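Dendley Bin Set — README

Wrist camera recordings from a home-built arm, paper and bin tasks

What it is

This folder contains recordings from the arm which Jade Goodall and I have built in the shared workshop in Dendley. The arm has seven joints and a two-finger gripper, both printed and assembled by us. The camera sits at the wrist and looks out between the fingers. There are 1,042 episodes in this release. All of them were recorded with a person guiding the arm, none with a trained policy.

Tasks

1. Paper into the bin. The operator picks a piece of paper from the bench, moves over the bin and opens the fingers. Brown kraft paper and white sheets are both used, crumpled or flat.

2. Paper out of the bin. The gripper goes down over the open bag and takes one piece out. This is the more difficult task, because the bag is thin and the fingers catch it easily. Please look at the label "bag_touched" before you train on these episodes. 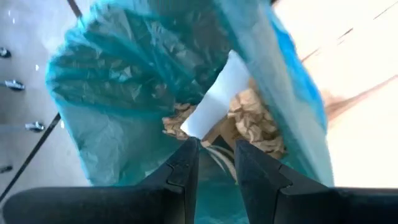 3. Bag straightening. The operator pulls the rim of the bag outwards so that the opening becomes wider. There are only 79 episodes of this one and we do not recommend to train on it alone.

File layout

Each episode has its own folder with three files: video.mp4, joints.csv and notes.txt. The joint values are written 50 times per second. The video is slower, so you must match the two by the time column — do not match them by row number. In notes.txt you find the task, the operator's initials and the labels.

Known problems

The light in the workshop comes from one side. Bright surfaces next to the bin are often washed out, and the black fingers lose their detail.

Wrinkles in the blue bag can look like edges of paper. Our first detector made this mistake many times.

The episodes from September have a small error in the wrist joint. Reece Kershaw found a loose screw there and we tightened it, but the old files are not corrected. They are marked "wrist_offset".

Use

You may use the recordings for study and for your own builds. If you publish something, please mention the Dendley Bin Set. Corrections to the labels are welcome — send them to Jade with the episode number in the subject line.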